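Desk reset thread: file boxes, bare wood and the stuff that ends up on the carpet

zinchenko_v
Joined: 40 posts
Apr 15, 2025

Our office has decided, by email, that everybody's work area gets cleared before the painters come in May. I've started early out of spite. So far the big discovery is file boxes. I bought the Pelano ones years ago, swore I'd label them, and labeled one. It says FILE BOX.
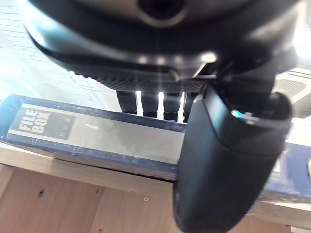 My question is whether to keep boxes at all or go to hanging folders in a drawer. I have 10 boxes and I'd guess three of them hold manuals for things we threw out.

fadime_c
Keep the boxes. Hanging folders are where paper goes to slide down between other paper. I did the drawer thing at my last job and lost a lease in there.

Altasmont_Augustina
Disagree. A box is a drawer you can trip over. Get a decent cabinet, the two-drawer Fullon is 275 new and you'll see them used for a lot less.

fadime_c
275 for a metal rectangle. OK.

zinchenko_v
Update. Paper is on hold and I've moved on to the wood, because it's more fun than reading manuals.

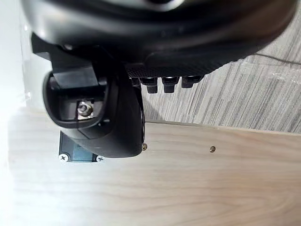 What do people clean light wood with? Somebody used a furniture spray on ours last year and it went sort of tacky for a week. I'd like to do better. There's also the matter of that little black plate held down with two Phillips screws. I'd love to take it off and wipe under it, but then I own whatever happens next.

hue.kh
Damp cloth, drop of dish soap, go with the grain, dry it right away. Skip the sprays. And leave the plate alone, you'll strip a screw and then you'll be back here with a thread about that.

Altasmont_Augustina
Take the plate off. Use a screwdriver that fits and it's two minutes' work.

hue.kh
"Two minutes' work" is how I came to own a Cordeiro shelf with 8 holes in it and one shelf pin.

zlata_v
Can I drag this down to floor level? You can polish the wood all you like but if you've got carpet tile, the grit in the seams comes right back up on everybody's shoes. Ours is the gray striped kind. Very good at hiding dirt, so we all believed it was clean.

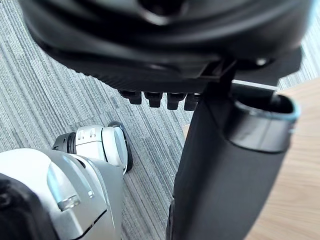 Vacuum across the stripes first, then along them, slowly. Crevice tool on the seams. I got nearly a cup of sand out of one corner and we're nowhere near a beach.

fadime_c
Direction makes no difference on carpet tile. It's the slow part that does it.

zlata_v
Try it both ways and look in the canister.

zinchenko_v
I'm going with dish soap and slow vacuuming in whichever direction starts the smaller argument. Plate stays on for now. Augustina, is the Fullon the one with the lock that sticks?

Altasmont_Augustina
They all stick. Pencil lead in the keyhole.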